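Home Storage and Small Rooms
Handout 6: Open cube shelving
Raffaele Morelli

The catalogs love the open cube unit. Clirimgate sells one, Farina sells one, and the Mukar version costs over 300 once you add the baskets that were in the ad. Before you recommend it to anyone, ask what it is supposed to hold.

The usual claim is that open compartments "keep you tidy" because everything is on view. I have yet to see good evidence for this. What I have seen is that people put things wherever there is a flat surface, and the biggest flat surface on a cube unit is the top. The squares get used second. 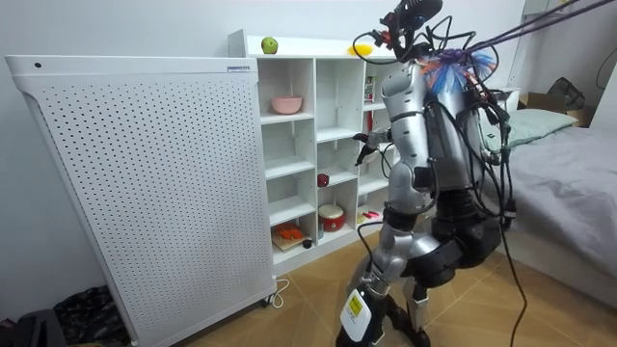 Fig. 1. White cube unit against a plain wall. Green apple and a small yellow item on the top, pink bowl in an upper compartment.

Look at where the apple is and where the bowl is. A bowl that lives one level below the apple may suit somebody, but I would want to hear the argument.

Points to prepare for discussion:

- Does a square opening suit round dishes, or does it waste the corners?
- Who has to bend to reach the bottom row?
- Would one door do more than a set of matching baskets?

Reading: the Jukance leaflet on shelf depth, pages 3 and 4 only. Skip the part about color coding, which is sales copy.

Written answers are due 19/04/2019, one page.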